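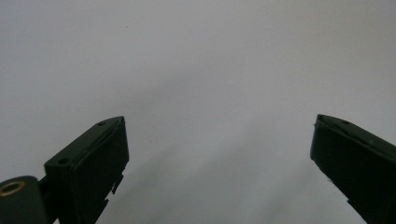

The wall after the second coat, one dark speck near the top

Spare room wall, to sand or not to sand?

sultana_flat
Second coat went on this morning in the spare room. It's a pale grey-white, Venent low sheen, and I'm pretty happy with the colour. There is one tiny dark speck up high though, and now I can't stop looking at it. Do I sand it back and touch up, or leave it?

akport152
Leave it alone for a few days first. If you sand low sheen too early it drags and you end up with a patch the size of a dinner plate. Then 240 grit, very light, and a small roller. No brush.

gumleaf_pete
Disagree on the roller. For a speck that size I'd lift it with the tip of a blade and dab it with an artist's brush. Touching up with a roller always flashes on me, whatever the colour.

akport152
Flashes if the paint is from a different tin. Same tin, same sleeve, I've never had trouble.

mopbucket
Could just be a bit of grit or a bug. Have you tried wiping it with a damp cloth?

sultana_flat
Not yet, didn't want to mark the paint. I have 3 litres left in the same tin so matching is no problem.

gumleaf_pete
What's going against that wall? If it's a bookcase I wouldn't bother.

sultana_flat
A desk, so it'll be right at eye level when I'm standing. I'll give it 6 days, try the cloth, then the blade.

akport152
Fair enough. Stir the tin properly before you dab.

14 replies hidden | 6 likes | Share

Related threads
Cloltari filler shrinking in nail holes
Best roller sleeve for low sheen walls
Grey-white looks blue in the afternoon
Storing leftover paint over summer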